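3.2 Collecting demonstrations with hand-held grippers

Teleoperation gives data in the robot's own joint space, but it ties each demonstration to a working arm and to an operator who has learned the controls. In our earlier work on the Nusdale arm, most of a session went on homing, fault recovery and waiting for the workspace to be cleared. For the present study we kept teleoperation for the comparison set only (Section 3.4) and recorded the main set by hand. The demonstrator holds one gripper in each hand and carries out the task directly. The motion of the grippers is recorded and later mapped to the two arms.

Recording took place in the shared laboratory at Gostcombe during normal working hours. We did not screen off the area or change the lighting, as the policy is meant to run in rooms where people come and go and where furniture is moved from one day to the next. Each gripper has its own camera, fixed to the body and looking forward over the jaws. A wide lens was chosen so that the fingers and a large part of the room are in view together, which gives the visual tracker fixed structure to work with even when the object fills the space between the fingers.
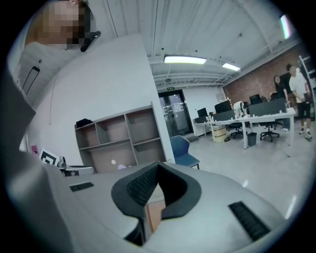 Wrist views alone were not enough for two-handed tasks. When the grippers point away from each other, neither camera sees the other hand, and the relative pose has to be recovered through two separate tracks, each with its own drift. Errors that are harmless in a one-handed pick then become large enough to spoil a handover. We therefore added a view from the head, worn by the demonstrator, and attached a cube with square markers to each gripper. A cube was preferred to a flat plate because at least one face can usually be seen from above as the wrist turns. The head view is used in two ways: it gives the pose of each gripper relative to the other whenever both cubes are detected, and it supplies a third image stream for training.
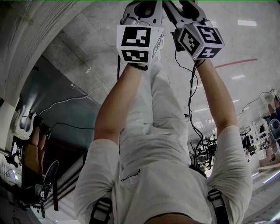
Figure 4. View from the head, shown as recorded (inverted), with a marker cube on each hand-held gripper.

Before each block the demonstrator held both grippers out in front of the body and kept them still while the streams were aligned. The tasks were then performed at a natural pace. Demonstrators were told not to look away from the hands during a handover, but were otherwise free to choose their own approach, including which hand to use first. We asked for a rest after every 15 demonstrations. Without it, the later trials in a block tended to have shorter, more hurried grasps, and these were harder for the arms to follow.

Altogether 17 demonstrators took part, of whom seven had used the Vernell teleoperation interface before. The final set holds 3,000 demonstrations. A trial was dropped if tracking was lost on either side during contact, or if the mapped path went outside the joint limits of the arms. Short gaps in marker detection away from contact were filled from the wrist tracks using the Mykhailiuk filter, with the settings given in the appendix. No trial was removed for being slow or for containing a failed first grasp, provided that the demonstrator went on to complete the task.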